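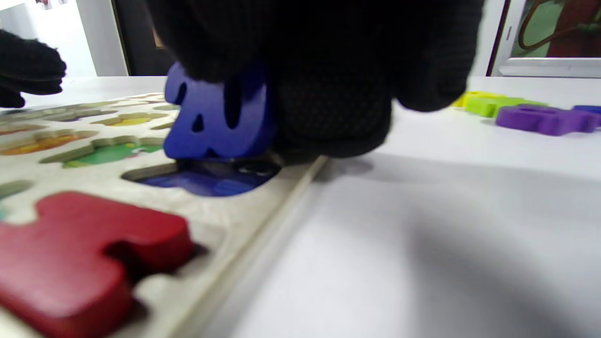

I have a soft spot for slow projects, and I want to make a case for them, and for one in particular, which is teaching a homemade robot to put a child's alphabet puzzle together. I know how that sounds. My sister-in-law asked me over dinner whether a grown woman with a mortgage couldn't find a harder problem, and I went on for so long in reply that the soup got cold, so I thought I had better write it down.

Four of us have been at it since September in the shared workshop on Liang Street, mostly on Monday evenings after the woodturners have swept up. Kojo Baidoo built the arm, which he calls Kestov after a town his grandfather used to talk about. Hannelore Mösli does the wiring and most of the worrying. Kilian Kofler writes the software, and I do whatever is left over, which has meant a good deal of sitting at a white table showing how a letter goes into its place, over and over, so that there is something for Kestov to learn from.

My argument is that this kind of work belongs in a place like ours, and that we home builders give it up too easily. We have gotten used to thinking that a robot worth having is one somebody else makes, in a clean building far away, and that our part is to wait for it and then pay for it. Helge Amundsen, who has the bench by the window and opinions on everything, put it to me that a hobby arm will never be as good as a bought one. He's right! I bake bread too, and the bakery in Ostau does it better, and I have never once thought of that as a reason to stop.

What I get from the baking is that I know what bread is. What I've been getting from the puzzle is that I know, a little, what a hand is. I had put together a hundred of these with my children and never noticed that you don't really aim a chunky wooden letter at its slot. You get it near, you let it lean, you feel one edge catch, and then you press and wiggle until the rest follows. An X looks like the easiest letter in the alphabet until you watch one sit up crooked over its hole with its legs nearly in. All of that was in my fingers for forty years and I couldn't have told you a word of it, and now I have to, because Kilian keeps asking.

There is a fair complaint against all this, and Mirjam Rainer, who keeps the books for the workshop, has made it to me more than once. We take up a table. We've taken it up for 31 evenings by her reckoning, and in that time other members have finished two canoes and a very handsome dresser. She would like to see a result. I understand that, and I don't think members' dues should pay for our motors (they don't, we buy our own). But I'd ask her to think about what counts as a result. Three teenagers who used to come in only for the laser cutter now stop and argue with us about grip and friction. Hannelore has shown two of them how to crimp a connector properly. I would put that up against a dresser, even a handsome one.

I'd also say that people who have tried to teach a machine the letter X are harder to fool. When a company tells me its robot will be folding my sheets by spring, I now have questions. How many kinds of sheet? Who straightened the pile first? What does it do when a corner is tucked under? I am not against the companies, and I'd be glad of the help with the sheets. I would just like more of us to be able to ask, and I don't know a better way to learn than building a clumsy one yourself.
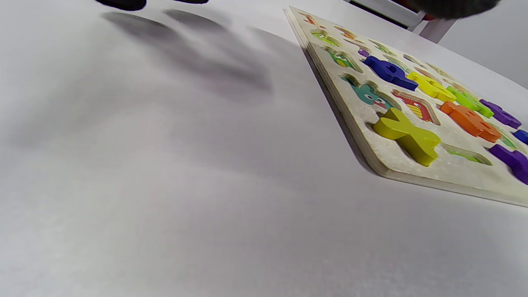

So if there is a shared shop near you and you have been wondering whether you're clever enough, come in and pick something small. Pick a thing a three-year-old can do. Ask for a corner of a table and be nice to whoever keeps the books. We'll be at ours again on Monday, and Kojo is bringing a new set of fingertips that he wants to try on the curvy letters.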